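Library desks stay put till August, council says after packed meeting

Updated 9.40 pm

Brendura's study room is safe for now. Council voted tonight to put off the plan to turn the upstairs room at the Brendura library into meeting space for hire, after a long and fairly hot public session. Decision pushed to August at the earliest.

That gives regulars the whole winter. Uni students mostly, a few people who work from home and can't, actually, work from home, and the retirees who come up for the quiet and the heating.

Quick recap for anyone who missed the first two stories. The room is on the top floor, over the children's section. Free, no booking, open till 8 pm most nights. Council staff put up a paper in autumn saying it was underused in the mornings and could bring in some money if it was fitted out with a screen and hired to businesses. Desks would go. Students would be sent down to the ground floor, next to story time.

Didn't go over well. A petition went round the shops on the main street and the coffee place near the station and came back with 558 names on it. It was handed over at the start of tonight's meeting. Councillors had 200 letters and emails as well, according to the agenda papers, nearly all against.

Public gallery was full by 6.15. Overflow in the foyer, where the sound kept dropping out. People at the back of the foyer were passing word along from people at the front of the foyer, so apologies if any of the quotes below are a bit rough.

First speaker was a nursing student from Tivedlow who catches the bus over because Tivedlow hasn't had a library of its own since the branch there closed. She said she shares a bedroom with her sister and that the upstairs desk is where she passed anatomy. Big clap for that. Second was a father of three who said much the same about his eldest, only louder.

A tutor from the Vishwakarma homework club, which uses the room after school, said the club had been offered the ground floor as a swap and had tried it for a fortnight. Kids couldn't hear themselves think. She also said, and this got a laugh, that half the point of the room is that there's nothing in it to look at. A desk, a lamp, your books, your mug. Plenty of nodding.

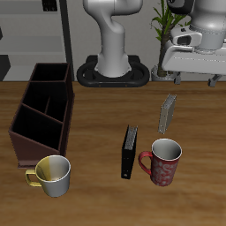
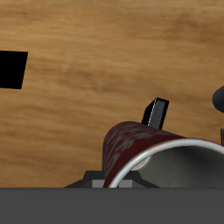
Not everyone was against. The owner of a small accounting firm said there is nowhere in town to sit eight people round a table with a door that shuts, and that he's been driving clients to Melumcombe and paying for parking. Fair point and a couple of councillors said so. Someone from the local traders group backed him up and asked if the room could be split, desks one end, meetings the other. Staff said a dividing wall had been looked at and the fire exit makes it hard. Not impossible. Hard.

Then the money. The staff paper put the fit-out at $600 a square metre, which several speakers had trouble with. One asked what was in it. Answer was carpet, screen, cabling, new lights, a kitchenette. He asked why a meeting room needs a kitchenette when there's a bakery across the road. No answer to that one, the mayor moved it along.

Hire income was harder to pin down. The paper gives a rate of $200 for a full day but nothing on how many days a year it expects to sell. Asked twice, staff took it on notice twice. You could hear the mood shift a bit at that point. One councillor who'd been expected to vote for the plan said she wasn't prepared to pull out desks people are using today for bookings that might turn up tommorow.

Motion to defer came a bit after 8.30. It passed comfortably, with two against. The terms, as read out:

Staff to do a proper head count in the room, mornings, afternoons and evenings, over the winter term.

Staff to come back with a cost for a smaller meeting space on the ground floor, in the old newspaper reading corner.

Opening hours upstairs stay as they are untill the report is back.

The homework club keeps its tables after school.

An amendment to charge a small fee for desks in the meantime got no seconder and died there.

Reaction outside was mostly relief, a bit of wariness. A few of the students were already arguing over whether the head count would be done fairly, and whether exam weeks should be in or out. Exam weeks are packed. The week after, you could roll a marble through. The traders' rep said he was dissapointed but could live with the newspaper corner if it had a door. The petition organisers, who asked to be left unnamed as one of them works for council, said they'd keep collecting signatures through winter in case.

Also from the meeting, in brief. Footpath on the hill side of the school will be relaid in the holidays, finally. Green bin pickup stays fortnightly. The pool heater is still broken and the part is still coming. Dog park fence deferred, again. The item on street trees didn't get reached and goes over to next month.

For those asking about the library itself: the lift is working again as of this week, so the upstairs room is back to being reachable for everyone. The photocopier up there isn't. Use the one by the front desk, coins only. Toilets on the top floor close half an hour before the room does. Staff have asked people to please take mugs and lunch things home at night, as the kitchen sink is tiny and they're not there to wash up.

Submissions on the new report will open once it's published. Written ones can be dropped at the library or the council office, and there'll be a form online. If you sent something in for this round you don't need to send it again, it carries over, though you can add to it if you like.

More on the fit-out costs later in the week if we get the breakdown. We've asked for it.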